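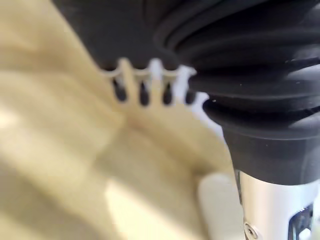 Cream fabric, scalloped edge at the top

hemline_5
Posted Fri 16 August
Trying to work out what to do with this cream fabric. It came in a box of remnants from a shop in Cenville that was closing out its stock. No label, no fiber content. The edge has rounded lobes with narrow teeth between them, and there are four long openings under it, wider at the bottom than at the top. I want to use it as a cafe curtain in a 60 inch window. Would you put a rod through the openings or sew a casing behind them?

Josteck
Casing. Openings like those will stretch if they carry the weight, and the right one already looks a lot smaller than the left one.

pinsandpress
I don't agree. It's folded all over the place in your picture, so I wouldn't go by the sizes. Lay it flat, press it, then measure. If they match, thread a thin rod through and save yourself the sewing.

Josteck
They might match. I still wouldn't hang anything from them without a strip of twill tape on the back.

hemline_5
I haven't pressed it yet. I wasn't sure how hot to go without knowing the fiber.

oldbobbin
Start on low with a press cloth and try a corner first. You could also snip a few threads from a seam allowance and do a burn test over the sink. Cotton smells like burned paper, polyester melts into a hard bead.

pinsandpress
Second the burn test. Wash it before you cut, too. I lost 5 percent in length on a Himetix cotton blend in June and had to let down every hem.

kettle_and_thread
Am I the only one who wouldn't make a curtain out of it? With those creases I'd want to know how it hangs first. Clip it to a hanger overnight. If it still looks rumpled in the morning, make pillow covers and put the scallops on the flap.

Josteck
Creases come out. That's no reason to give up on a curtain.

kettle_and_thread
Some do. I've had old fold lines that never left.

hemline_5
OK. Burn test, wash, press, then measure the openings. I'm leaning toward the casing. Does anyone line these?

oldbobbin
Not for a cafe curtain, unless the window gets a lot of sun.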